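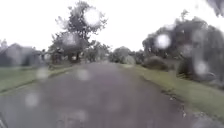
4 min read

Session notes: drive base and camera mast
Shared workshop build, handout for 16 July 2019

Right, these are my notes from the bench, tidied up a bit so you can follow them at home. If you missed the wheel hub session, borrow Maysoun Chamoun's copy, because I'm not going over hubs again!

1. Rain on the camera cover

Look at the drops first. There are seven of them sitting across the view, and a couple of the ones over the trees have gone bright white and washed out the leaves there. The ones over the path are much duller, just soft grey or pinkish smudges. So a drop with something bright behind it or near it is a real nuisance, and a drop over dark tarmac is one you can sometimes get away with.

Now think about what our path finder does. It hunts for the line where green meets grey. On the left that line is fairly clean and a shade darker along the wet edge, lovely. On the right it's ragged, with pale flecks along the join, and my first version of the code would throw a wobbly over those. We'll smooth the right edge more heavily than the left and see how we get on.

The sky is blown out to plain white too. I'd crop the top of the picture before doing anything else (less to process, and the little board will thank you).

2. Things to do to the mast

Tilt the cover forward a touch. Bienvenido Manalastas wants a peaked hood over it as well, like the brim of a cap, and he's cutting one from an old plastic tub. I'm not convinced but I'd love to be wrong.

You can also catch a sliver of the robot's own body in the bottom left corner. It's thin, but it's dark and it's curved, and the edge finder will happily lock on to it. Either mask that corner in the code or shift the bracket. Do the mask, it takes two lines.

3. Jirov board settings

We're using the Jirov motor board from the spares drawer. Wheel encoders on the front header, please, with the ribbon stripe towards the power plug. Our encoders give 4,000 ticks for each turn of the wheel, so if your printout shows a number miles away from that after one hand turn, check the plug before you touch the code.

Speed limit stays at 21 per cent for anything outdoors. I know it feels slow. Wet grass is slippery and I've already fished one robot out of a hedge bottom this year.

4. Sealing the box

Grease the gasket, do the screws up in opposite pairs, then stop when they're snug. I cracked a lid on the Moston build by giving it one last quarter turn, and I'm still cross. Cable glands face down. Leave a drip loop about 100 mm deep in each cable, so water runs to the bottom of the loop and falls off before it gets to the box.

5. For next time

Have a go at the corner mask and bring your laptop with it working, or nearly working. Try drawing both path edges by hand on a printout as well, and mark where you had to guess. I want to compare guesses.

Bring a small crosshead screwdriver if you've got one, the workshop ones are chewed to bits. Batteries charged, please!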